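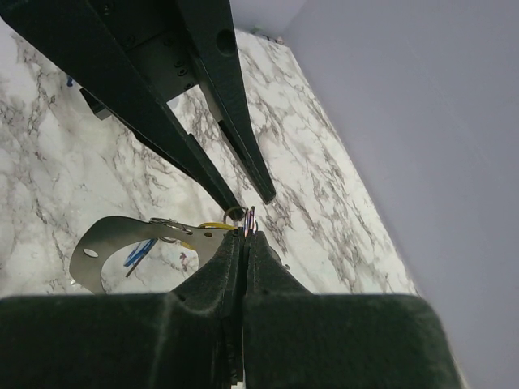 Two grippers at a cluster of colored split rings, open house at Konley.

Monday, January 11, 2021
By the Brustico Newsletter desk

We use cookies to remember your settings. By continuing to read you accept our cookie notice.

The Konley workshop opened its doors to members for an afternoon, and the part most of us stayed for was the two-arm bench at the back. It had been stopped for most of the previous week. The staff were open about why, and they spent more time on the fault than on the arms themselves.

The job is handling small, awkward metal and plastic things: split rings, keys, tags, flat plates with holes in them. One arm holds the item and the other takes it over or works on it. The control software comes from Prieto and was set up for larger parts, so the Konley people have been adjusting it for rings since the fall.

What went wrong was a handover. The left arm had hold of a ring and the right arm closed on the same one. The right arm should then have waited for the left to let go. It started to lift early, and the left was still gripping. Both arms pulled for a moment before the current limit tripped and the bench stopped. The ring was bent open, a fingertip pad came loose, and a tag went off the table onto the floor. One technician was standing close by with safety glasses on and was not hurt.

We were shown the log on a laptop. The release signal from the left gripper had been sent, but it was based on the motor command and not on where the fingers had got to. A ring had caught on the edge of the pad and kept the fingers from opening fully. As far as the software knew, the part was free.

They then went back through the older runs. Out of 342 handovers recorded with rings, they found 7 where the fingers had opened late. In six of those the right arm happened to be slow as well, and the item came through with no damage. It had not been flagged because the runs were marked as good.

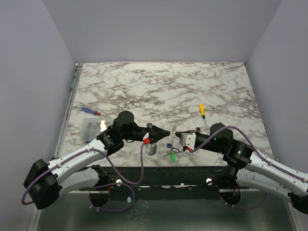 The fix has two parts. The right arm now waits until the measured opening of the left gripper passes a set value, and if that doesn't come in time the bench stops and asks for a person. The pull limit during a handover has also been cut well below the old setting. Handovers are slower, and a couple of the visitors thought too slow to be useful. The staff said they would take slow for now.

The cables came up too. After the stop they checked whether a cable could have tugged on a wrist, and ruled it out, but the routing is still on their list.

I asked about the stop button. On the day of the fault it was on the wall by the door – a few steps too far, in my view. A second one has been ordered from Flavard and will go on the bench. Until it arrives, anyone running the arms has to have another person standing at the wall button. That rule was on a sheet taped to the door.

They plan around 729 more handovers with the new settings before the bench runs with only one person in the room. Konley will send the results to members who left an address at the desk, and the next visit is to the packing line at Prieto.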